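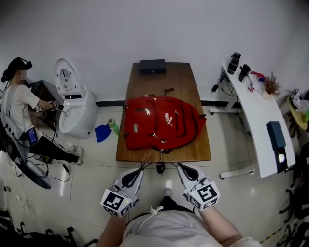 4. Comparar dos juegos de dedos con las pinzas de mano

4.1 Antes de empezar

¡Llegó la parte divertida! Si has seguido el capítulo 3, ya tienes las dos pinzas emparejadas con el controlador Lostis y toca ponerlas a trabajar. En esta sección probarás los dedos curvos Parri frente a los dedos rectos que vienen de serie, siempre con los mismos objetos y las mismas manos.

Necesitas:
- Las dos pinzas de mano, cada una con su cubo de marcadores.
- Los dos juegos de dedos y la llave pequeña del estuche.
- Una mesa estable a la altura de la cadera.
- Una mochila vacía con cremallera, una bolsa de tela y una caja rígida.
- La hoja de registro del anexo B.

Nota: la mochila es nuestra prueba favorita. Tiene tela que cede, correas que se escapan y un tirador de cremallera pequeño, y en un solo objeto aparecen casi todas las dificultades que luego verás por separado.

4.2 Montaje y calibración

1. Apaga las dos pinzas y monta los dedos curvos. Aprieta los tornillos a mano y da un último cuarto de vuelta con la llave.
2. Limpia las caras de los cubos con un paño seco.
3. Enciende primero la pinza izquierda y después la derecha. Espera a que el indicador de cada cubo quede en verde fijo.
4. Abre y cierra cada pinza 10 veces, hasta el tope en ambos sentidos.
5. En la pantalla del controlador, abre Calibrar > Par de pinzas y mantén los dos cubos a la vista hasta que oigas el pitido doble.

Precaución: no pegues etiquetas ni cinta sobre los marcadores. Una esquina tapada basta para que el seguimiento dé saltos.

Precaución: aparta los cables de la zona donde vas a pisar. Con las dos manos ocupadas cuesta mucho recuperar el equilibrio.

4.3 Prueba con la mochila

1. Coloca la mochila tumbada en el centro de la mesa, con el bolsillo delantero hacia arriba.
2. Sitúate en el borde de la mesa, con una pinza a cada lado, y pulsa Grabar.
3. Sujeta la tela con la pinza izquierda. Con la derecha, toma el tirador y abre el bolsillo.
4. Cierra el bolsillo, suelta y vuelve a la posición inicial.
5. Repite hasta completar 10 intentos y anota cuáles terminaron sin soltar el tirador.
6. Cambia a los dedos rectos, calibra de nuevo y repite toda la serie.

Si una correa cuelga por el borde de la mesa, déjala igual en las dos series. También vale recogerla, pero entonces recógela siempre.

4.4 Qué mirar en los resultados

En el taller de Cledbridge, Elikem Odoi y Joni Manninen grabaron 234 intentos con los dos juegos, ¡y disfrutamos muchísimo viendo las curvas! Los dedos curvos abrazan mejor la tela gruesa. Los rectos ganan con el tirador, sobre todo cuando queda pegado a la costura. Con la caja rígida apenas notamos diferencia.

Fíjate en la apertura mínima durante el agarre y en el tiempo entre el primer contacto y el cierre. El archivo de sesión admite hasta 2.000 intentos; al llegar al límite, el controlador abre otro con el mismo nombre y un número al final.

Si el indicador parpadea a mitad de una serie, termina el intento, márcalo como nulo y pasa al apartado 7.2.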